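Sundach Community Help > Home & Workroom > Tables, benches, surfaces

White board top on a wood table - sliding, and fuzz all over it from my sleeves

3,878 views

fuzzysleeves

Hi all, quick one, typing this before I head out. We've got a light wood table that we use for sorting and for tray work. Table itself is fine, a bit dinged up. Over it I laid one big sheet of white board from Grenar so small stuff shows up better and so we don't wreck the wood any more. Works great for seeing things. Problem is two things really. The sheet creeps. Not a lot at once, but lean on it for a while and it's moved, and then the strip of bare wood on the far side is wider than when we started. And the second thing is lint. 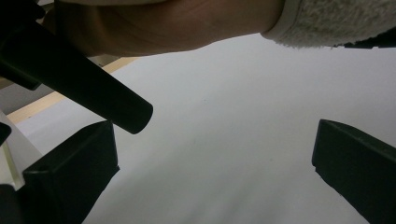
Lint is the one making me nuts. White surface, off-white fluff, you don't see it until the light hits sideways and then it's everywhere. I wipe it down, go again, same thing by lunch. I'm pretty sure it's the cuffs. The fleece I wear in there has that loopy towel kind of texture and the bottom edge of the cuff is ribbed and getting kind of frayed, it hangs down in a wave off my wrist. So every time I reach over the board it drags. Room's cool in the mornings so I'm not giving up the fleece. Label says 100 percent polyester if that matters.

What I tried so far:
Damp rag. Moves the fluff to a differnt spot.
Lint roller on the board. OK but goes through sheets fast.
Rolling the sleeves up. They come back down.
Folded towel under the board to stop the sliding. Bad idea, made a hump.

Also if anyone has a opinion on where the tray should go. I keep it on the board, on the left. White tray, long, shallow, rounded corners, rims all the way around. It's nice to have it out of the way but then it's near the edge and whenever the sheet creeps the tray goes along for the ride. White tray on white board is also not the smartest, I know.

Don't want to glue anything down, the table has to go back to being a table on Saturday.

3 replies below, newest last

bench_and_bucket

non slip shelf liner. the rubbery kind with holes. done

tidyup_grenarside

OK so the liner answer is right but there's a way to do it so you don't get your hump again.

Don't cover the whole table. Cut strips. One along the front where you lean, one along the back, one at each end. Keep them flat and don't overlap them at the corners, an overlap is enough to make a thin board rock. I used the liner from Ostermann, whatever they had on the roll. Wipe the table AND the underside of the board first. If there's dust between them the strips won't grab and you'll be back here saying it didn't work.

If you still get creep after that, painters tape. Put it on the underside of the sheet and wrap onto the edge of the table, short pieces. Comes off the wood clean if you don't leave it on for weeks. I left mine on all of July once and spent a long evening with a plastic scraper. So swap it now and then.

Lint. Couple things:

Wash the fleece inside out, by itself, no towels. If you've been washing it with towels then that's half your fluff right there. Skip softener.

Trim the frayed bit with small scissors, only the loose loops, don't cut into the ribbing or it'll run. Then fold the cuff back once and put a few stitches in it, big ugly ones are fine. You can pull them out in spring. Rolling never holds, stitched fold does.

For the board use a dry microfiber cloth instead of damp. Wipe in one direction towards you and off the edge into your hand or a bin. Back and forth just spreads it. A damp cloth is ok for marks but do it last, after the fluff's gone.

And wipe the tray seperately, rims catch stuff. Turn it over and knock it out first.

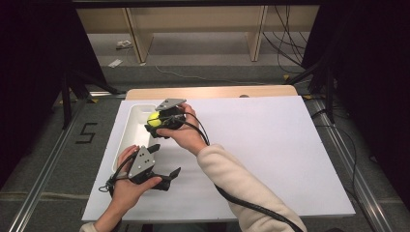 Jedow Makers Club - Tables & Trays group

Going to add on the tray question from what we do at ours. Left side is OK if that's how you work. I wouldn't put it hard along the edge of the board though, which is where it's at now. Slide it in a hand's width. Reason I say that, you've got a small ball to put in that thing, yellow-green, tennis ball by the looks of it, and anything round that gets dropped a little outside of the rim on that side has nowhere to go except the floor. On carpet it won't go far but you still have to get up. With some board on both sides of the tray you've at least got a chance to grab it.

Lengthwise is right, keep it that way, you can get to both ends. If you need it to stay put, two little squares of the same liner under the tray. Not tape. Tape under a tray you move all day just turns into gunk.

White on white - honest opinion, change the tray or mark it. Cheapest is a line of colored tape on top of the rim. Blue is good. A ball you can see fine on any of it but if you're sorting small pale stuff you'll want a darker tray or a sheet of colored paper in the bottom. Paper is nicer than I expected, when it gets linty you throw it out and put in a new one.

Cords too. Run anything with a cord off the same side of the board if you can. You've got one lying diagonal over it and down by the sleeve, and a cord lying on the surface will sweep fluff and small parts around just like a cuff does. Little stick on clip at the table edge and it stays where you put it. Leave some slack.

Last thing, drapes. If the dark ones shake dust, vaccum them before you do the board or you'll be doing it twice. Took me a while to catch on to that at our place, was blaming my sweater the whole time.

fuzzysleeves

Thanks!! did the strips last night, front and back only so far, ran out of liner. Already way better, leaned on it the whole morning and the wood strip on the far side stayed the same. Will do the ends when I get to Ostermann.

Stitched the cuff on one sleeve. Looks terrible. Holds. Other one tonight.

Tray is moved in. Taped the rim, only had green. Still want to try the paper thing. Does it curl up at the ends for you or do you stick it down somehow?

tidyup_grenarside

Cut it a bit small so it lies flat inside the corners and it won't curl. If it does, roll it the other way for a minute first. Don't stick it.

bench_and_bucket

elastic band over the cuff also works fyi. loose one. no sewing

9 people found this thread helpful
Tags: work surface, white board, tray, lint, fleece, non slip
Related: Getting tape residue off light wood - Grenar board, which side goes up? - Carpet under a worktable, yes or no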